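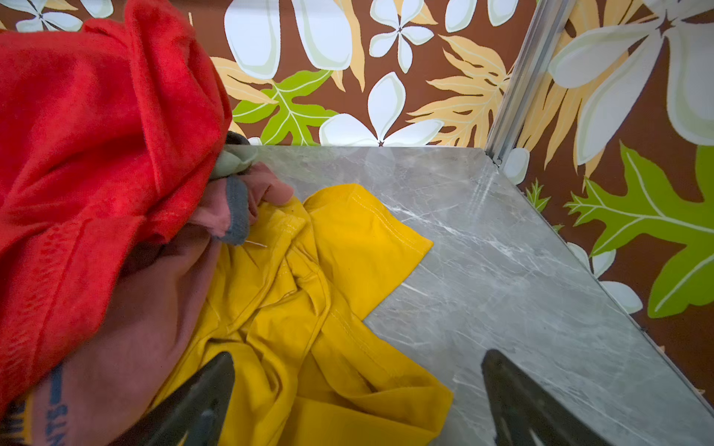

Greifer schließt nicht mehr ganz, Arm fährt trotzdem weiter

Forum > Greifer und Endeffektoren > Störungen

ruddock_a
Mo., 22. März
Hallo zusammen, wir haben eine Zelle zum Wäschesortieren, Steuerung Sullura, Zweifingergreifer von Setutley. Seit dem letzten Update bleibt der Greifer beim Aufnehmen von T-Shirts immer wieder 5 mm offen stehen. Die Steuerung meldet trotzdem »Griff OK« und der Arm fährt mit voller Geschwindigkeit los. Gestern hing ein Ärmel nur halb drin, das Teil flog in den Lichtvorhang. Not-Halt kam sofort, verletzt wurde keiner. Auf dem Bild das gelbe Shirt auf der Marmorplatte, mit Ärmel nach rechts. Bei Handtüchern habe ich den Fehler bisher nicht.
Alun Ruddock

kettenrad
Welche Greifkraft ist eingestellt? Bei dünnem Stoff und unter 30 N hatte ich das auch.

ruddock_a
78 N. Weniger macht keinen Unterschied, schon probiert.

Fadenlauf
Glatte Unterlage ist bei uns immer schlecht gewesen. Der Stoff rutscht weg, bevor die Finger zu sind. Leg eine Gummimatte drunter und gut.

kettenrad
Sehe ich anders. Wegrutschen erklärt einen leeren Griff, aber kein falsches »OK«. Das ist die Auswertung. Nach dem Update steht die Wartezeit bei Sullura gern wieder auf 200 ms, dann wird der Motorstrom abgefragt, solange die Finger noch laufen.

Fadenlauf
Kann sein. Die Matte schadet trotzdem nicht.

ganuscombe_service
Bitte die Zelle bis zur Klärung nur mit reduzierter Geschwindigkeit fahren. Ein Griffsignal aus dem Motorstrom ist kein Sicherheitssignal. Wenn Teile bis in den Lichtvorhang fliegen, gehört das in die Risikobeurteilung, egal wie leicht sie sind.

Fadenlauf
Für ein T-Shirt? Etwas übertrieben.

ganuscombe_service
Nein. Morgen hängt eine Jacke mit Metallreißverschluss dran.

ruddock_a
Wartezeit stand wirklich auf 200. Habe sie hochgesetzt, seitdem kommt bei halbem Griff »Griff fehlgeschlagen« und der Arm bleibt stehen. Offen bleibt der Greifer manchmal immer noch – ich baue morgen die Finger ab und sehe mir die Führung an. Bis dahin läuft alles langsam.

kettenrad
Schau auch nach Fusseln in der Spindel. Die setzen sich hinter der Abdeckung fest.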